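Teaching by Hand

The pitch for robot learning without robots is getting very good. How good is the evidence?

The first thing Odair Pacheco wants me to do is put the mouse on the mat. I have a gripper in my right hand, a fisheye camera riding on top of it, and the job seems too small to be worth a visitor's time. I squeeze, lift, move, let go. He nods and tells me to do it again, a little slower.

Pacheco runs the data work at Wukbridge, a small company that believes the way to teach robots everyday chores is to leave the robots at home. People carry the gripper instead. They go into offices, kitchens and stockrooms, do a simple thing many times over, and the camera records what the fingers did and what the room looked like while they did it. A model called Prendik learns from the recordings. Later, a real arm with the same fingers and the same camera is supposed to do the job by itself.

I like this idea more than I expected to, and I came in not expecting to like it at all. The old way of gathering this kind of data involves steering an arm by remote control, slowly, in a lab that looks like every other lab. A hand tool goes where people go. It costs far less than an arm, it fits in a backpack, and after ten minutes I was no longer thinking about how to hold it.

What I don't accept yet is the next step in the argument, the one where a pile of cheap recordings turns into a robot that can cope with your office.

Take the mouse job. Wukbridge calls it "desk reset," and it is one of the tasks in the report the company put out in May. The number everybody quotes from that report is 203, the count of recorded tries used to train the desk model. The company says it needed only 203 tries, and says it proudly. On the test desk, the arm then managed 41 clean placements in 50 attempts. That was a desk the model had seen in training. On desks it had never seen, also over 50 attempts, it managed 22.

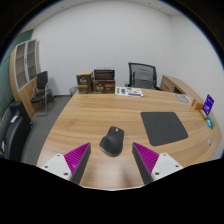
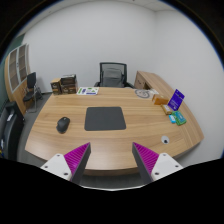 Where the 203 came from

I asked Pacheco how many desks were in the training set. He said several. I asked how many rooms, and he said he would rather talk about variety, because a room changes a lot depending on where you stand in it. He has a point. Step to one side of a desk and the chair, the wall and the cabinet all shift in a wide lens, and the mouse sits at a new angle to the fingers. The model has to deal with that, and more viewpoints will help it do so.

But a new viewpoint is not a new office. The wood grain stays the same, and so does the light. The mat is the same mat. If most of your tries come from a few rooms, a score from one of those rooms tells you that the model has learned the room, and it tells you much less about whether it has learned the chore. The drop to 22 out of 50 is what I would expect to see if that were going on. The report gives the drop one sentence and calls it "promising transfer."

Maybe it is promising. Getting a mouse onto a mat in a strange office even once would have been a fine result not so long ago. My complaint is with where the number sits. The good score is in the opening paragraph of the report and the other one is on page 22.

The hand does the hard part

There is a second problem, and I felt it in my own wrist. When I picked up the mouse I got the angle a bit wrong, and I fixed it without thinking. I could see the whole desk with my own eyes, including everything behind the camera. I could feel the mouse slide in the grip. The model gets none of that. It gets the camera's view and the path the fingers took, and it has to guess why I turned my hand when I did.

Pacheco's answer is that the lens is wide enough to catch most of what matters. He also says people are told to work only from what the camera can see. I asked how anyone checks that. "We trust them," he said, and then, after a moment — "we throw out the weird ones."

Throwing out the weird ones worries me. A fumbled grasp that gets rescued is exactly the sort of thing a robot will need to know about. Wukbridge doesn't say how many tries were dropped before it arrived at 203, and Pacheco didn't have the figure to hand. If it was a handful, fine. If it was half, then "only 203" means something else.

A second opinion, sort of

The closest thing to an outside check comes from Mazza, a warehouse supply firm in Urkberg that tried the trained model on its own front-office desks. Mazza got the arm working in a day, which is quick. It did not keep a score. The person who ran the trial told me it "did well in the mornings," and guessed that the afternoon sun on the desktop had something to do with the rest. Nobody went back to test that. I would have.

What I would like to see is pretty dull. Keep the gripper, which is a good tool. Train on one set of rooms, test on another, and print both scores side by side at the same size. Say how many tries were thrown away. Have someone who doesn't work for the company pick the test desks, and run them at different times of day.

Pacheco told me a larger set of recordings is on the way, with more buildings in it, and that the unseen-desk score will go up. I think it probably will. He wouldn't say how far, and he wouldn't promise to move it to page one. Then he handed me the gripper again and asked whether I had time for a few more tries with my left hand.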